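The Sorting Bench Has a New Hire

If you have walked past the returns room at Goodall since November, you will have heard it: a hum, a pause, a small clack, another pause. That is Flarnska, the robot arm, looking for something to pick up. Returns is the first department in the company to get one, and the rest of you have been very generous with your condolences.
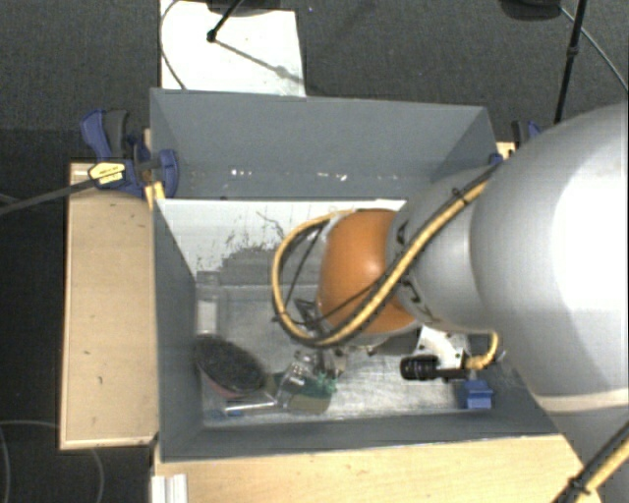
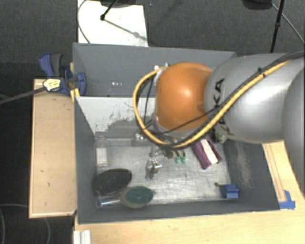 Flarnska at the gray bin, with two different mixes of small items.

Some background for those of you on the Emgate side, who only hear about us when something goes missing. Every tote that comes back from a customer holds whatever the customer felt like putting in it. Last month we handled 1,507 totes. Someone has to take each item out, decide what it is and send it to the right shelf, and until this winter that someone was one of us, standing up, with a wrist brace.

The arm now takes a share of the small stuff. It handled 671 totes last month, which management has put on a slide. The slide does not mention how many of those ended with a person leaning over the bin to fish out the last item, but we keep our own tally on the whiteboard by the sink and anyone is welcome to come and read it.

What has changed for us, then. The lifting and reaching are down, and the wrist braces are mostly in a drawer. Two of us per shift now have the title "cell attendant," meaning we load the bin, watch the screen, and press the green button when Flarnska has a question. It has a lot of questions. Clear plastic troubles it. So does anything flat, anything shiny, and anything lying against a wall. New starters have the same trouble in their first week, to be fair, but they go to lunch and come back better.

Training for the attendant role is 2 hours, plus a quiz. The quiz has a question about Vandero, the shelf software, that everyone gets wrong, and the answer is "restart it."

On jobs: the letter that went out said no one in returns would lose hours through the summer, and so far that has held. Several of us have asked what happens after the summer. We were told it was a good question. We will ask it again at the next all-hands, and if you have your own version, put it in the box outside the break room so we are not the only ones asking.

The pay grade for attendants is still the old one. That is also in the box.

Visitors are fine between 2 and 3 in the afternoon. Please stay behind the tape, keep your coffee out of the room, and don't cheer when it drops something. The rest of us have been dropping things in there for years without an audience.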